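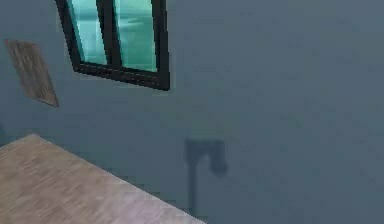
Robotics Club > How-tos > Simulator

Setting up your practice room before you let the arm loose

Right, so you've got the simulator open and you're itching to make the arm grab something. Hang on a minute! I look after the sim side of our club at Hendcombe, and the bit people rush every June is the room itself.

First, load the room and leave the table bare. Swing the view round until you've got the wall, the bottom of the window and the back edge of the table. Can you see the arm's shadow on the wall? Lovely, shadows are on. If the wall is plain, open the lighting tab, tick "cast shadows" and reload (Elvia spent a whole lunchtime hunting for that box).

Next, have a wander. Turn the view slowly and get to know what's in there, because the arm can clip furniture you haven't looked at. Our team's called Pollo, and our first go went straight into a shelf.
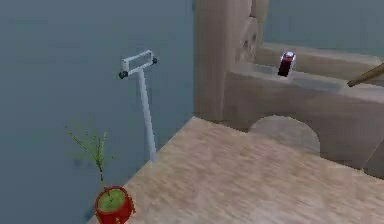 The can up on its ledge, with the white stand and the red plant pot over to the left.

Pick one thing to aim for. I'd go for the can, as it's got plenty of space round it. Save your view as number 2, set the run to 800 steps and press go. Montserrat likes up to 928, but my laptop sulks. Do 8 runs without changing anything, then start fiddling with the grip speed.

Save each run under your own name, please, and tell Crisóforo if the shared folder's full again.

Hendcombe Robotics Club | Contact Marisol Olvera | © Hendcombe | Back to top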